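The Round Red Table Problem

I have been thinking about tables more than a person should. This started in February, when Ea Bisgaard, who has the desk across from mine, put her forearm down on the big round one in the lounge and had to peel it off again. Jam, she said. I said soda. We left it there, in both senses, for a week.

A red table seems like a great idea in a catalog. It hides wine. It hides ketchup. It hides everything right up until you sit down in a pale shirt. What it can't hide is dust, lint or the track of a badly wrung cloth, and you can see all three from the far end of the hall.

My method, for what it's worth, is a spray bottle and a yellow cloth. I own 40 cloths, bought in one pack during an optimistic spell, and yellow is the only color I've never lost on a red table. Spray, wait, wipe from the middle out. Most people skip the waiting and go straight to pushing the stickiness toward the person opposite.

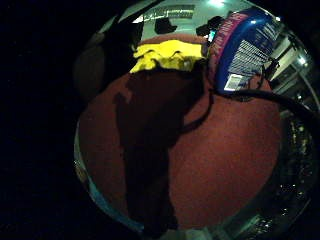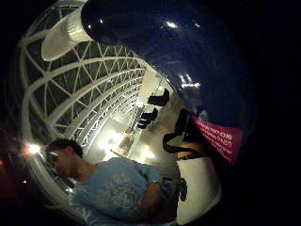
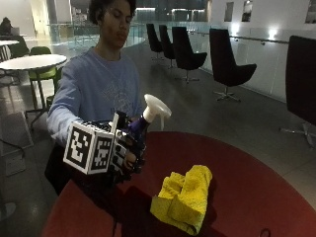
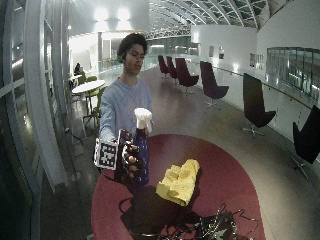
Things I Have Learned About Round Tables

There is no corner to start in. With a rectangle you have a plan and an end point. With a circle you go around until you get bored, and I get bored at two thirds. Now I put my keys down at the spot where I began, which works well as long as I remember to wipe under the keys.

Fold the cloth. A bunched-up cloth cleans with its three highest wrinkles. I know this and I still bunch mine, every time, and then drop it in the middle of the table as if it were going to finish by itself.

Buy the boring cleaner. I fell for a bottle of Wimetti once, which smelled of fig and left a film you could write your name in. Ea did. I went back to the cheap stuff and a drop of dish soap, and the table has no smell at all now, and I've come around to that.

The swivel chairs are next. They have those star-shaped feet, and every arm of every star collects its own fluff. I'm giving it until spring.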